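December, late evening.

Finished the collision data book that Su-chen Kwok has been pushing on all of us. Well, finished the chapters I care about. It's a good solid thing to have on the shelf, and I still don't trust half of the double ionization numbers in it.

My trouble is with the helium section. The authors put 3 sets of measurements on one plot, draw a smooth curve through the middle, and call it recommended. Two of those sets come from the same apparatus, the one at Posari, with the same gas cell and the same pressure gauge. So when they agree with each other I learn very little. The third set sits 12 percent lower at the high end and gets a single sentence. I read that sentence twice and it says the difference is "within expectations." Whose?

Yevhen thinks I'm being unfair. He says the fit is fine for plasma modeling and most readers only want a number to put in their code. Maybe so – but then print the error bars at a size a person can see.
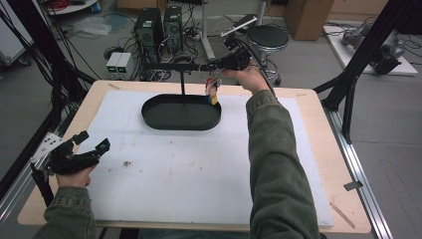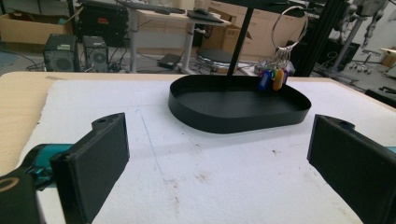

What would it take for me to believe the curve? A new measurement from a lab with its own gauge calibration, with the raw counts published next to the cross sections.

Vasylyna says the Wallin lab might do it if their beam time comes through. I've heard that before, and last time it went to surface work.

Also looked again at the chapter on fast ions. Better. The scaling rule is stated plainly, and they admit where it fails. I tried it on the neon points from my old notebook and got 6 of them close to the line, then remembered that I'd picked those points myself because they looked clean. So that proves nothing either. I'll do it over with the ugly ones included.

Aino wants the book back before the break. Must copy out table 2 first, and ask her where she got the corrected page for the argon values, as my printout has a misplaced decimal in it – or I think it does.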